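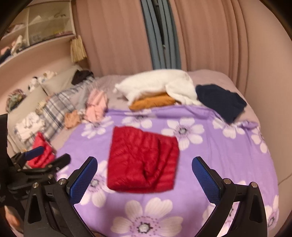
最終更新日:2019-06-13

睡眠の点数というものを、どこまで信じていいのか。四月からDikidskaというアプリを入れて寝ている。枕元に電話を置いておくと、朝になって100点満点の点数が出る。職場で流行っていて、昼休みに点数の見せ合いになるので、話に入れないのも癪だと思って入れた。無料版である。

最初の朝は61点だった。自分ではよく寝たつもりだったのに、61と言われたとたんに肩が重いような気がしてくる。この時点でもう怪しい。翌日は夜中に二回起きて、近所の犬の声もずっと聞いていたのに、84点。犬の声は安眠に良いのだろうか。説明を読むと「独自のアルゴリズムにより総合的に判定」とあるだけで、何をどう足し引きしているのかはどこにも書いていない。独自と総合的が一つの文に並んでいたら、私はだいたい財布をしまうことにしている。

それでも17日続けた。起きてすぐ、点数を見る前に、自分の感覚で「良い・普通・悪い」を手帳に書いておく。それから画面を見る。並べてみたら、「悪い」と書いた朝の平均点のほうが「良い」の朝より高かった。たった17日だし、私の感覚のほうが間違っているのだと言われればそれまでだ。だが、眠れたかどうかを本人の感覚より正確に知っている機械というのは、いったい何を測っているのか。寝返りの音か、布団のこすれる音か。うちの掛け布団は薄紫に白い大きな花の柄で、花が関係ないことだけは確かだと思う。

点数が低い日が続くと、アプリは親切に商品をすすめてくる。まずJonauの枕。次にErnanceという敷きパッド。糸の密度が300だそうで、300の何がどうなのかと調べたら、売っている側の説明では多いほど「なめらかで上質」、別の店の説明では多すぎると「通気性に欠ける」とある。単位を書いていない店まであった。数字が付いていると比べられる気がするけれども、単位のない数字は模様と変わらない。

枕のほうは店まで行って試した。首の後ろに板のようなものを当てられ、紙に印刷された曲線を渡されて、お客様には高さの調整が必要ですと言われた。必要でないお客様はいるのか聞いてみたかったが、感じのいい店員さんだったので黙って帰ってきた。寝かせてもらったのは二、三分で、二、三分で合う枕がわかるなら、旅館の枕にも二、三分で慣れそうなものである。枕は買っていない。今も前から使っているそば殻で寝ている。音がうるさいので、アプリにはさぞ嫌われているだろう。

「九時間寝ましょう」という記事も読んだ。Ghanem式睡眠法とかいうもので、九時間寝ると肌も集中力も人間関係も良くなるという。人間関係が入ってきたあたりで読むのをやめようとしたが、意地で最後まで読んだ。根拠は体験談が三つと、朝日を浴びている人の写真だった。だいたい朝六時半に起きる人間が九時間寝るには、夜の九時半に寝ついていないといけない。うちでは風呂も済んでいない時間だ。記事の最後は案の定、有料の講座への申し込みボタンになっていた。

断っておくと、睡眠がどうでもいいと言いたいわけではない。寝不足の翌日に自分がどれだけ使いものにならないかは、嫌というほど知っている。昼間どうしようもなく眠いとか、いびきで息が止まっていると家族に言われたとか、そういう人はアプリの点数を眺めていないで病院に行ったほうがいい。私が気に入らないのは、とくに困っていなかった人間に点数をつけて、困らせてから物を売るやり方である。

この一年で、よく眠るために自分でやったことを思い出してみると、寝る前に電話を触らない、暑ければ布団を薄くする、夕方からコーヒーを飲まない、くらいしかない。どれも祖母が言いそうなことで、お金は一円もかかっていない。効いたのかと聞かれても、比べる相手がいないのでわからない。そこはアプリと同じくらい頼りない。

昨日、職場で「今朝は92点」と言われたので、「顔色は悪いけど」と返したら少し嫌な顔をされた。悪かったと思っている。アプリはまだ消していない。解約の画面が見つからないと思ったら、無料版なので解約も何もなかった。今夜は電話を台所に置いて寝てみるつもりで、目覚ましをどうするかだけがまだ決まっていない。古い目覚まし時計が押し入れにあるはずだが、電池の型が変わっていて、家に買い置きがない。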